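Notes for the November talk, Jurkidville owners' night

Thank Catriona Urquhart for the invitation (and for finding a room with a working microphone!). Start with the Neketti clothesline fight, because people always have opinions on it.

Neketti has 63 townhomes. The covenants say "no unsightly exterior items." One owner hung towels on her back deck and got a $100 fine. Ask the room: are towels unsightly? Let them argue for a minute, it's great fun.

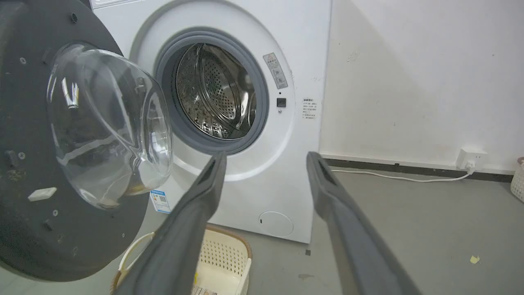

Then the part I love. Rajeshwari Hegde read all 257 pages of the governing documents and found that fines need written notice and a hearing. She'd had neither! By then the fines and late fees had climbed to over $3,000. The board dropped every penny and wrote a proper clothesline rule with its owners, in one evening.

Slow down here and cover:
- Where to find your covenants
- How to ask for a hearing in writing
- What to bring with you

Mention that state laws differ, so check yours before sending anything.

If there's time, tell the Ganeck mailbox story. Otherwise go straight to questions and pass around the sample letter.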